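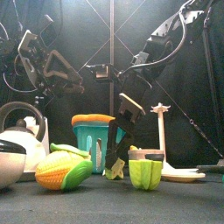 Two-arm test cell with the toy kitchen object set. The parallel gripper on the right is holding a toy piece just above the table.

Call for Participants: Gripper and Controller Comparison, Paid Operator Sessions

Risten is recruiting operators for a comparison of end effectors and teleoperation controllers on a two-arm tabletop cell. Sessions run at our Barnent site through December. Prior robot experience is accepted but not required. Applicants are placed in a novice or an experienced group according to logged hours on any teleoperated arm.

Purpose of the study

We need per-trial data on how gripper geometry and controller type affect grasp success, placement error and operator workload on small household objects. Two gripper types are under test: a parallel gripper with long fingers and a triangular open-frame unit. Each is run with two controllers:

Ceron: leader-follower handles, joint-space mapping, no force feedback.
Pasichnyk: six-axis desktop input device, Cartesian mapping, adjustable scaling.

Arms, table height and camera positions are held fixed across all conditions. Condition order is assigned by the study software and cannot be changed on request.

What a participant does

Each participant attends 5 sessions. The first is training only and its trials are not scored. The remaining four cover one gripper and controller combination each. A scored session consists of pick, transfer and place trials using toy food and light kitchenware. The set includes toy corn, a toy bell pepper, a cup, a kettle and a slotted plastic basket. Object layout is reset by staff between blocks.

Trials are timed. A trial ends on successful placement, on a drop, or at the time limit. Dropped objects are not retrieved by the participant. The workspace is not to be entered while the arms are powered.

After each block the participant completes a workload questionnaire on a tablet. After the last session there is a recorded interview covering controller preference, perceived lag and any grasp the participant found unreliable. Please be specific in the interview. "The fingers slipped on the husk side of the corn" is more useful to us than an overall rating.

Requirements

Age 18 or over.
Normal or corrected vision, including depth perception. A short screening test is given at the first visit.
Full use of both hands and no current wrist, elbow or shoulder injury.
Able to sit at an operator station for a full session, with breaks between blocks.
Able to read instructions and complete questionnaires in English.
Available for all sessions. Partial data sets are excluded from the within-subject analysis, so please check your schedule before applying.

Employees of Risten and their household members are not eligible. Participants in the earlier camera placement trial at Barnent may apply, but must state this on the form.

Accommodations: the seat, screen distance and input device height are adjustable. The Ceron handles need a minimum reach, which is checked at screening. Left-handed applicants are welcome, and hand preference is recorded as a covariate.

Payment

Participants who complete all sessions receive $900. Those who withdraw early are paid for each session attended, training included. Payment does not depend on trial performance. Parking at Barnent is free. Travel costs are not reimbursed.

Data handling

We record joint positions, gripper state, controller input, workspace video and interview audio. The workspace cameras cover the table and arms. The operator station is not filmed. Records are stored under a participant code, and the list linking codes to names is deleted when analysis closes. You may withdraw your data at any point before that date.

Session times

Start times are 8 a.m. and 1 p.m. on weekdays. There is no afternoon start on Friday, when the cell is down for calibration. Participants should leave at least one day between sessions. Late arrivals are rescheduled once.

How to apply

Complete the operator form on the Risten participation page and quote study code 653. You will be asked for your availability, dominant hand, prior teleoperation hours and any previous Risten studies. Applications are reviewed in order of receipt, and the novice and experienced groups close separately when full. Applicants placed on the waiting list are contacted only if a slot opens.

Technical questions about the cell or the controllers can be entered in the comments field of the form. Questions about gripper performance will be answered after your final session.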